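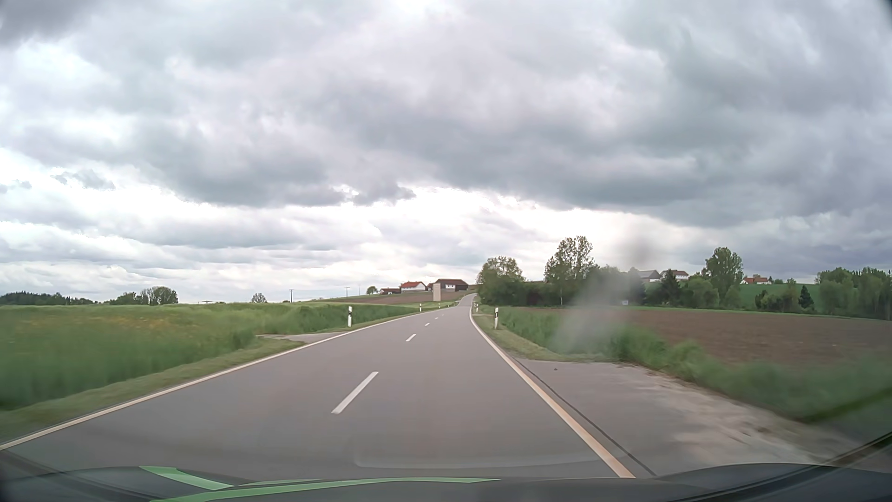
Page 9

Brestivus tank water heater - yearly flush

Do this every November or so. Hard water in your area, do it 2 times a year.

CAUTION - tank water can scald. Power off first, always.

1. Gas model: turn the dial to PILOT. Electric: switch off the breaker.
2. Close the cold water valve on top of the tank. Let it sit overnight if you can.
3. Hose onto the drain valve, other end to a floor drain or outside. Hand tight is fine.
4. Open a hot tap upstairs. Lets air in, otherwise it drains realy slow.
5. Open the drain valve. Wait till it stops.

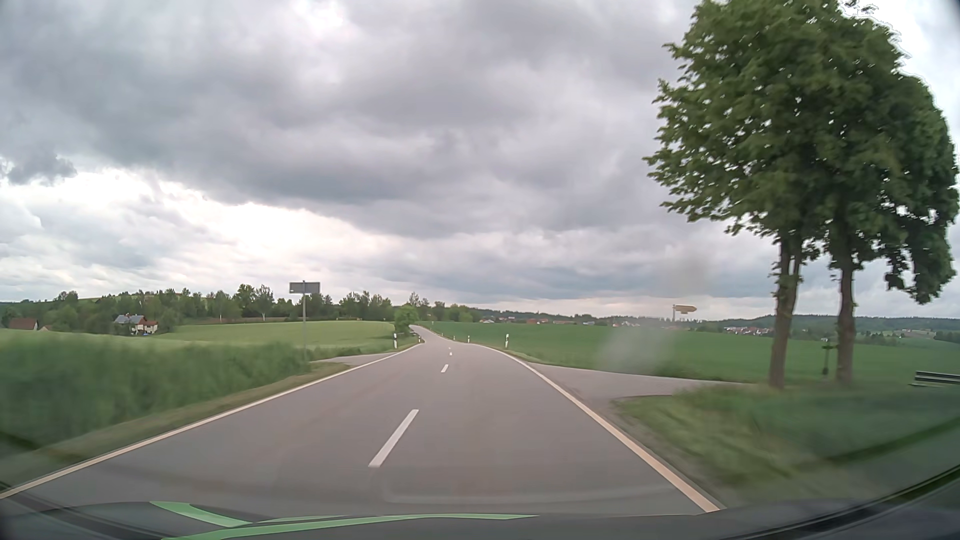
6. Cold valve back on for a minute with the drain still open - stirs up the grit. Repeat until water runs clear.
7. Close drain, take off hose, fill the tank. Leave the hot tap open til it runs steady with no spitting.
8. Now power or gas back on. Not before the tank is full, you will burn out the element.

Note: drain valve drips after? Cap it, part no. 1461, from Fekeck.

Rev. Sep 26, 2019 - D. Dobos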